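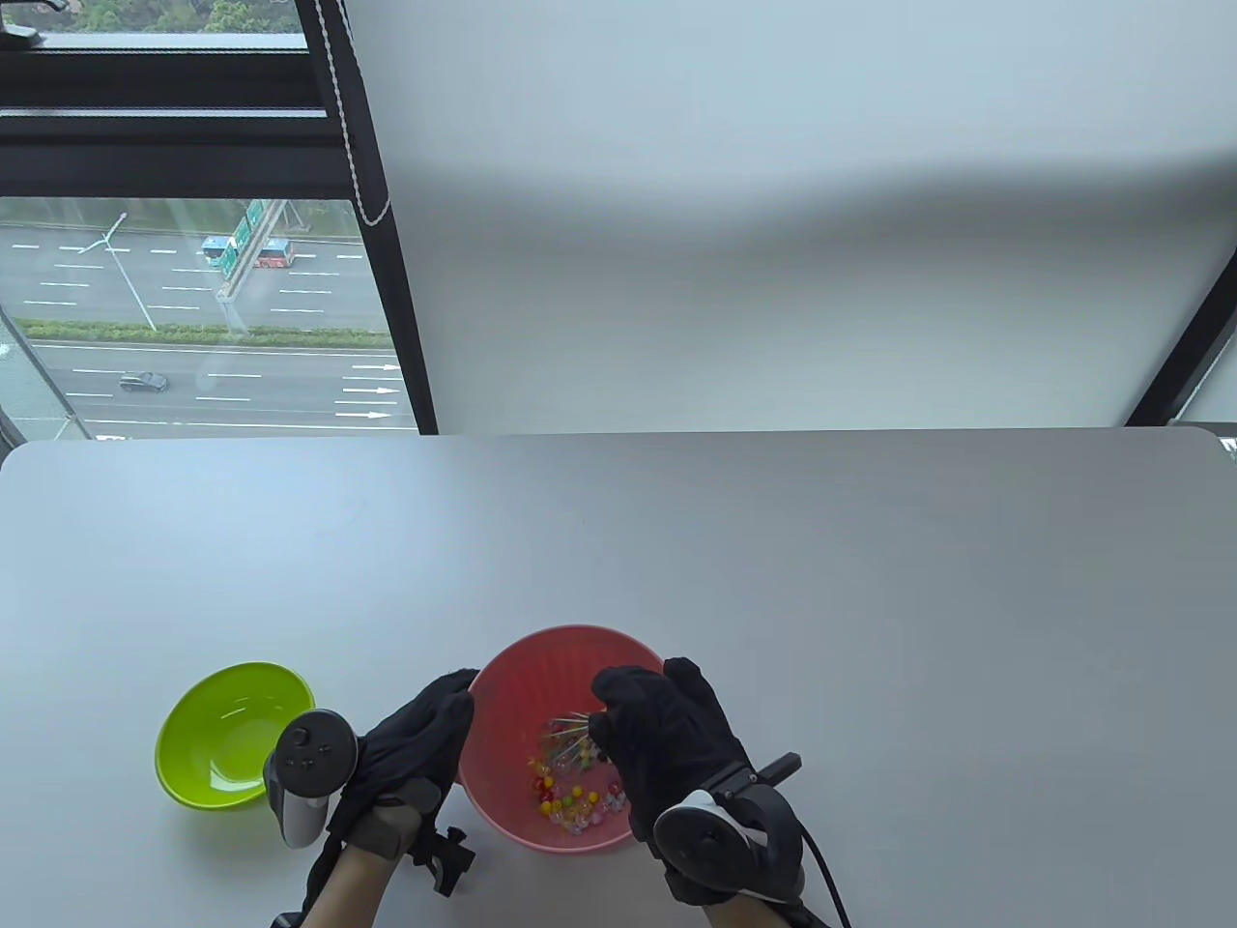 Green bowl, pink bowl, gray table.

Spent Thursday evening sorting the craft cupboard. Short thread on what I keep and what I let go, in case you have a cupboard like mine.

1/ Start with beads. I used to buy the Naseri mixed tubs, 2000 to a tub, and tell myself I'd use the odd colors eventually. I have never used the odd colors.

2/ Now I sort by size first and color second. Most patterns will let you swap a shade. Very few will let you swap a size.

3/ Wide shallow bowls for sorting, jars with screw lids for storage. I tried storing in bowls for a year. One bump of the shelf and you are on the floor with a flashlight.

4/ Thread goes bad. If it snaps when you tug it between two hands, throw it out. I lost a whole necklace to an old spool of Prolix – the rest of that spool went in the trash the same night.

5/ Anything I haven't touched in 3 years goes in the donate box. The after-school club on Susent Street takes beads, yarn and felt. They don't take glue or open paint, so call before you haul it over.

6/ Labels: masking tape and a marker. I had a label maker. It ate tape and the labels curled off in summer.

7/ Half-done projects are the hard part. I gave each one 20 minutes. If I couldn't find the pattern and the next step in that time, I took it apart and put the pieces back in the jars.

8/ I did keep one I should have dropped, a curtain tieback from January. The hook for it is already on the wall.

9/ Total time was over four evenings. Yarn is next – two bins of it, and I am not starting until the jars have lids.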